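Wisberg Two-Finger Gripper Pack (simulation model)

Hi, and thanks for stopping by! I make the Wisberg pack for people who want to try out a gripper on screen before they spend real money on one. It drops into Bisudex as a ready-made arm and hand, and you get 3 controllers with it, so you can swap them and see which one suits your grasp. I've been tinkering with it since September and I'm still fond of it.

My usual test is a plain one. Hang the arm from above, no table, no floor, give the fingers something small, and look at how the hand sits.

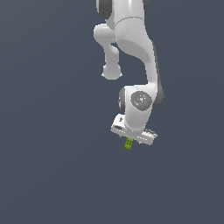
Wisberg hand with a small yellow-green block, plain gray background

I like a bare background for this (a busy one slows me down, and I end up fiddling with table textures all evening). The bright block is easy to find against the white hand, even in a small window. The pack has 117 saved grasp poses, and over 10 of them are for little chunky parts like this one.

If you're coming from the Tolden pack, your old pose files will load fine. Duman files need converting first, and the converter is in the download. Keep the hand at a slight tilt when you compare controllers, and use the same tilt each time! I forgot once and had to redo the whole batch.
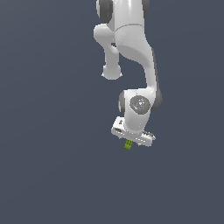 What's in the download

Arm and hand model
3 controllers: position, velocity and force
Saved grasp poses
Duman converter
My setup notes, typos included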